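Projects > Lilari > hand grippers > README

30 August 2023
Kam-wah Yau

# Lilari hand grippers

Pair of hand-held grippers, built in the Osagie shared workshop. You carry them around and grab stuff, recordings go to the arm later. Notes are rough, fix what you like.

## What's in here

- 3553 clips, short ones mostly
- CAD for the brackets and finger mounts
- calibration files, one per hand. don't mix them up!!

## Objects

Household things, table height. Shiny and fiddly ones are the useful ones. The oval picture frame with the pearls is a pain: curved rim, little ball feet, glass that throws reflections all over. Go in with the fingers wide open and low, close slow. Clips tagged `frame_oval`. 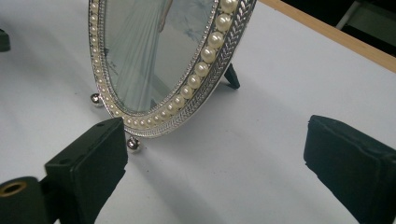

## Build notes

Fingers are black pads on a rigid body. Brass inserts in the mount blocks, put them in with a soldering iron, 200 C was too cold for ours so go up from there. Pads wear out, swap them every 6 sessions or when they go fuzzy.

Brackets are metal with holes, same screws both sides. Leave slack in the cable at the wrist or it pulls the connector out (June, twice).

Before recording bring both grippers over the white board, jaws pointing at each other, small gap, nothing in them. Hold stil. Then start. 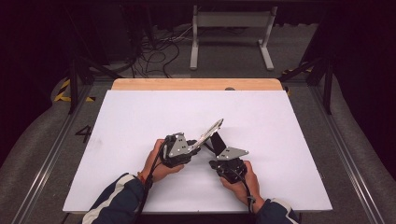 Lendbridge tried the June files and wrote back that the left and right clocks drift apart on long takes, and could we please put a sync tap at the end as well as the start. Fair. Newer clips have both, old ones don't.

## Todo

- sync tap check in the loader
- Tranus export, half done
- redo the left hand calibraton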